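Home | Diary | Notices | Suppliers | Contact

Office Diary, Lesbridge
Wednesday

The office opened at the usual hour. The first matter of the day was the renewal of the lease on the Bronside unit, which falls due in June. The landlord's agent has proposed a term of 18 months in place of the three years held at present. A shorter term would suit the business if trade remains uneven, but it would also bring the question of rent back to the table sooner than is comfortable. It was decided to reply in writing and to ask for a break clause in the longer term before any answer is given on the shorter one. The letter went out before ten.

The accounts for the month were then reviewed. Payment has now been received on all but two of the invoices marked overdue last week. The larger of the two is owed by Felletti, whose purchasing office has twice stated that payment is in hand. A formal reminder was issued this morning under the standard terms. Should no payment arrive by the end of next week, further orders from that customer will be placed on hold. The business has been patient in this matter and has kept a record of each call.

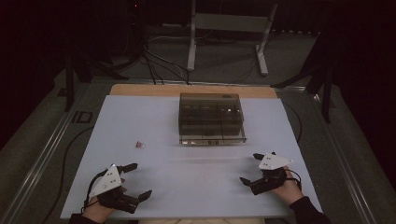
Divided box on the work board, with one small piece to the left.

The remainder of the morning was given to prices. The current list has stood unchanged for longer than was intended, and carriage costs have risen twice in that period. After discussion, the following was settled:

Orders below $200 will carry a delivery charge, to be shown as a separate line on the invoice. Orders above that amount will continue to be delivered free within the county. Standing customers will receive one month's written notice of the change. Quotations already issued will be honored at the old rate until they expire.

There was some disagreement as to whether the charge should apply to collection orders that are later changed to delivery. The point was left open. It arises rarely, though when it does arise it tends to take up a whole afternoon of somebody's time.

A call was received from Ristić shortly after lunch concerning the revised supply contract. They are prepared to hold their rates for the year in return for a minimum order of 144 units per quarter. This figure is higher than the business has ordered in any quarter to date, although the last one came closer than expected. The sales forecast does not yet support a firm commitment. A counter-proposal will be drafted on the basis of a yearly minimum, which would allow a slow quarter to be made good later. The insurance position on goods held in store will need to be confirmed before anything is signed, and the broker has been asked to state in plain terms what the present policy covers.

The mail contained a notice concerning the business rates at Lesbridge. The assessment appears to include the rear yard, which was given up when the lease was last amended. An objection will be lodged, with a copy of the amended plan attached. The plan itself was found in the wrong file after a long search and has been moved to the property folder.

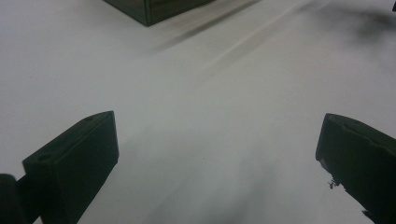 Matters carried forward

The reply from the Bronside agent is awaited. The draft to Ristić is to be read by a second person before it is sent, as the earlier draft gave the wrong quarter in its second paragraph.

Notice of the delivery charge must go to 47 account holders. Those without an email address on file will be written to by regular mail. The wording is agreed apart from the opening sentence, which at present sounds more apologetic than the change requires.

The telephone line at the front desk failed again at 3:40 p.m. and was restored within the hour. The fault has been reported to the provider, with a request for credit against the next bill.

The bank deposit was completed before closing. Petty cash was counted and agreed with the book. The office closed at 5:30 p.m.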